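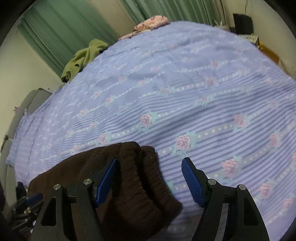 Laundry Corner - the gallery

Hello and welcome to the folding page! I started putting these up in August, when Tín Diệp and I moved into the flat on Praston Road and found we had no airing cupboard, no ironing board and exactly one flat surface big enough to sort clothes on. So the bed it is. Everything gets tipped out there, folded there and (on a good evening) put away before anyone wants to sleep.

1. Folding on the lavender-blue sheet
Dark brown and thick, so it was never going to fold down thin. Ribbed things like this I keep to simple folds, nice and big, and I smooth the elasticated bits with the flat of my hand before I stack anything on top. The patterned sheet is my favourite for laundry days - dark clothes show up on it beautifully, and you don't lose a sock the way you do on the navy one.

A few of you have asked how long the whole lot takes. About 90 minutes if I've got the radio on, and quicker when Thiện Mai comes round, as she does all the shirts and won't let me near them.

Heavy knits go in the bottom drawer, tights and socks in the Grilora boxes, and towels on the landing shelf (still wonky, I know, I know!). I've stopped hanging jumpers altogether - the shoulders go all pointy and they never quite come back.

More when the winter bedding comes down from the loft. Comments are open, and I do read them, usually with a cup of tea around ten at night.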